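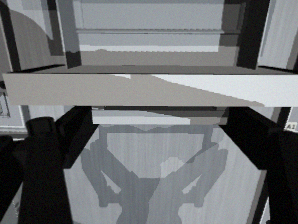

Simulated view of the gripper over the light grey panel, with its own shadow underneath.

Kao gripper demo, Tirkotport showroom

The Kao is Wuster's two-sided gripper, and the best way to decide about it is to come and watch it work. Our next open day is 2024-03-12. Each session starts in Jenadar, our simulator, where mistakes cost nothing and the coffee is free. Then we move to the real arm, where the coffee is still free.

A session lasts 70 minutes and takes up to 20 visitors. Bring a part you would like picked up. Last October a guest brought a wet bar of soap, and we have since added soap to the list of things we'd like notice of.

What you can try
Jog the arm in Jenadar
Teach a pick and replay it
Press the stop button (popular with children and accountants)

Order no. 432
Warranty: 3 years, soap excluded
Demo visit: free, booking required
Parking: behind the building, tighter than it looks on the map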